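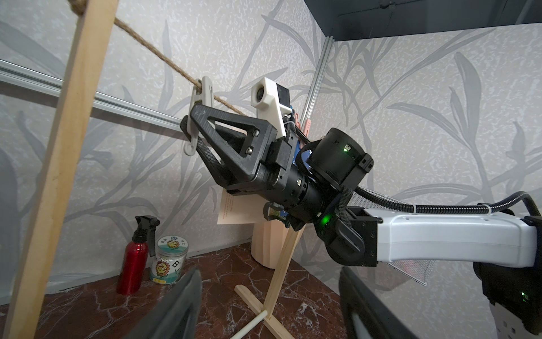 Home | Shop | Drying Guides | FAQ | Shipping | Contact

Your Questions, Answered

I get a lot of email about drying laundry without a machine, way more than I ever expected when I started writing about it from my little house in Markthorpe. So I've gathered the ones that keep coming back. If yours isn't in the list, write to me and I'll try to add it (I'm slow in December, sorry in advance).

Last updated 8 November 2019

Can I really line dry all year?

I do! Winter takes longer and you have to plan a bit. On a bright cold day I hang things out after breakfast, bring them in before the light goes, and let them finish on the rack in the hallway. Sheets do surprisingly well in a cold wind. Jeans do not, and I've given up pretending otherwise.

What kind of line should I buy?

For outdoors I like a plastic-coated line with a steel core. It wipes clean and it doesn't sag much. Cotton rope is nicer on the hands and easier to knot, but it stretches when it's wet and you'll be tightening it every few weeks. Jute looks lovely and I'd keep it for light stuff, like socks or herbs or kids' drawings. It's rough and hairy, and it will rot if you leave it out in the rain.

Wood or plastic clothespins?

Oh, this one starts fights. I use both. Wood grips better on thick towels, and plastic doesn't leave those little brown marks on a white shirt. The cheap plastic ones get brittle in the sun, so take them in when you're done. I bought a bag of 300 a few summers back and I'm still finding broken halves in the flower bed.

How do I stop pin marks on T-shirts?

Hang them upside down, by the bottom hem, with a pin at each side seam. Or slide the shirt onto a hanger and pin the hanger to the line so it can't blow off. I used to pin at the shoulders and walked around with little ears on my sweaters for years.

My towels come out like cardboard. Help!

Shake them hard before you hang them, and again when you take them down. Really snap them. Use less detergent than you think you need, and skip the softener, which coats the fibers. If you do own a dryer, a few minutes on low at the end will fluff them right up. I won't tell.

How long a line does a family need?

A full load for us takes up most of a 14-yard line, and that's with pins shared between neighbors (one pin holding the corner of two shirts). If you wash for more than two people, put up two lines instead of one very long one. Long lines droop in the middle and then your sheets are in the mud.

Do you have a favorite rack?

The Langlois folding one, the tall version. It holds up to 3 loads if you don't mind squeezing, and the feet don't scratch my floor. I also tried the Zirkix wall rack, which folds flat and looks very smart, but I mounted mine too high and have to stand on a stool. My own fault!

Will the sun fade my clothes?

Yes, over time. Turn dark things inside out and hang them on the shady side if you have one. Whites can have all the sun they like. I once got a beet stain out of a tablecloth by leaving it on the grass for a whole afternoon.

My building doesn't allow lines. Any ideas?

Ask first what the rule says, word for word. When I rented in Murkudham the lease said nothing could hang over the railing, so I put a low rack on the balcony floor and never heard a peep. Indoors, set your rack near an open window or run a fan at it. Try not to shut wet laundry in a bedroom overnight, as the damp has to go somewhere and it usually picks the wall.

What about pollen?

If you have allergies, dry pillowcases and sheets inside during the bad weeks. Everything else I just shake out. Early morning was worst for me, so I hang later in the day in spring.

Can I repost your guides?

A short bit with a link back is fine. Please don't copy the whole thing, those take me ages.

Related pages

How to Fold a Fitted Sheet (Sort Of)
Wool Sweaters: Flat or Hung?
Setting Up a Line Between Two Trees
Getting Musty Smells Out of Towels
Reader Mail: Small Balcony Setups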